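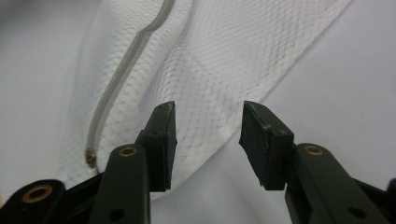

A mesh bag between the fingers of one of our hand-held grippers.

About us

Mimton records people doing ordinary jobs by hand so that robots can be taught to do them. We work from one building in Trulcombe and supply recordings to research groups and to companies that build robot arms.

Most of our work is with cloth and other soft things. A person sits at a table with a gripper in each hand and does the task at a normal pace – folding, turning, straightening, opening a zip. The grippers record how the hands move and when the fingers close. A robot fitted with the same fingers can then learn from the recordings.
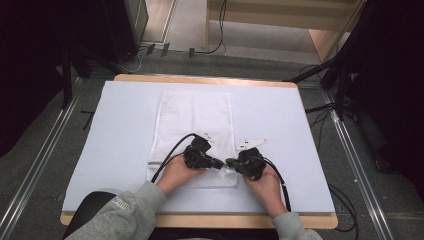

Netting is one of the harder materials we handle. It slips and it creases easily, and on a pale table a camera can struggle to find the edge. We keep it on our regular list and come back to it with new operators.

The company began with a single pair of grippers and a folding job for a laundry firm, Bansal. That first set ran to 986 recordings. Our largest so far, made for Erkine, has 3461.

Operators are paid by the hour and not by the number of recordings. Each one does 50 practice runs on a new task before we keep anything. Failed attempts are labelled and kept too – several customers ask for them.

We also take on remote control work, where the operator drives the arm directly, but hand-held recording is still the larger part of what we do.

Visits to the Trulcombe building are by appointment.

Page last updated 10 Mar 2024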